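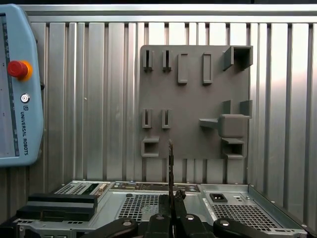
Tool plate on the ribbed wall, computer case in front, pendant at left.

2022-09-27

Plate day. The gray holders are all on one plate now, the narrow slots at left, the tall frames beside them at the top, the peg and its block down the right side. I redrew the lower left box twice in July and still don't like the ledge. It wants a chamfer on the inside lip so a tool that arrives slightly off gets steered in. Smaranda Bucur says to fix the taught point and leave the print alone. She may be right, but I have the file open anyway.

Work on the program, which I have been calling Goddale since the first version:

Split the pick routine into approach, close, retract. Previously one block, and any stop in the middle meant starting over.

Renamed all waypoints by holder. The old numbering followed the order I taught them in, and I could no longer read it.

Retaught the approach above each slot. The retract now goes straight out from the plate before any sideways move.

Cycle counter stands at 1,093. I want 2,000 on the same fingers before I change anything in the grip settings, otherwise the log can't be compared with the one from July. That one stopped at 2,484, and Tâm Phan has it on the shop drive under Nieto, in a folder I can read but not write to. Asked for access again.

The case comes after that. Udov is the job name for the teardown sequence: screws first, cover second, cards last. So far only the screw positions are written down, measured by hand from the rear corner. I don't trust the two nearest the power inlet – the ridge in the sheet metal is in the way of the calipers there and I took the reading at an angle.

Open items: cable tie on the wrist lead, second copy of the program on the stick, a proper stop to locate the case against. At present it is located by a pencil line. Smaranda has a length of aluminum angle that would do, if the holes she already drilled in it miss mine.

Speed left at the low setting. Saved as Goddale, rev c.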